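I have been told three times this year that calibration is a solved problem. Sânziana Surdu said it in a meeting, the Costache setup guide says it on its second page, and Kieran Wragg said it to me in the hallway at Renham in May while I was holding the printout that said otherwise.

So, the drawer cell. We run it in simulation before anything goes to the real bench at Urkham, and the idea is that you set up the wrist view and the finger offsets once, save the file, and forget about it. I didn't forget about it. I reran the same eight starting poses every morning for two weeks, with the same cabinet and the same seed, and wrote down where the fingers ended up. On paper they should have landed in the same place every time. They didn't, and when I asked why, I was told the physics step "settles differently" depending on load. Fine. Then why do we quote the offset to a tenth of a millimeter?

What I found after a lot of poking was duller than I'd hoped. The config had two finger pad thicknesses in it, one in the gripper model and one in the grasp planner, and somebody had updated the first and left the second alone. Every grasp was planned for a pad that no longer existed. It mostly worked anyway, which is the part that bothers me. We logged 1,435 runs on that file and the summary page was green the whole way down.

I fixed the second number. I also turned off the automatic re-zero, over Kieran's objection, on the grounds that a routine that quietly corrects an error every 300 cycles is also a routine that hides one. He thinks I'm being dramatic. Sânziana wants a dashboard. I don't want a dashboard, I want someone to open the wrist view before a batch and look at where the fingers are compared to the thing they're supposed to pick up. It takes less time than making coffee.

The Esex plugin claims to do this check for you. I tried it. It passed the bad file and the good file with the same score, and the support forum suggested I update my drivers.

For now my setup routine is the old one. Load the cell, close the fingers on nothing, open them, step the approach by hand, and stop before contact to check the gap on each side. If one side looks tight, I go back to the offsets before I touch the planner. I still do it on mornings when everything is supposed to be fine.
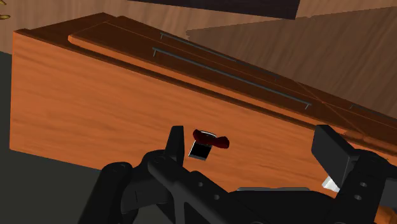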